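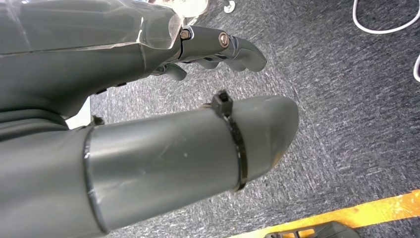

Can a machine tidy my floor yet?

My sister-in-law asked me this in July, when she was tired of picking up socks. I work two afternoons a week at Grullis, a small workshop which tries out robot hands, so in my family I am the person for such questions.

My short answer is no, or not for a price you would like. The hand has fingers with joints like ours, and with a cable tie and some plastic film it still looks like a thing under construction. It can close on a box very nicely. But a floor at home is carpet, and on the carpet there are cables, and a cable is difficult. It is thin, it bends, and it goes under things.

In our last trial we asked for 100 pick-ups of soft things, mostly cloths. 42 were good. I can do the same work in a few minutes while I listen to the radio.

For the shop floor I am more hopeful – there the parts are always the same and somebody has marked where they must go. At home every evening is different. I told her to buy a bigger basket, and she was not very pleased with me.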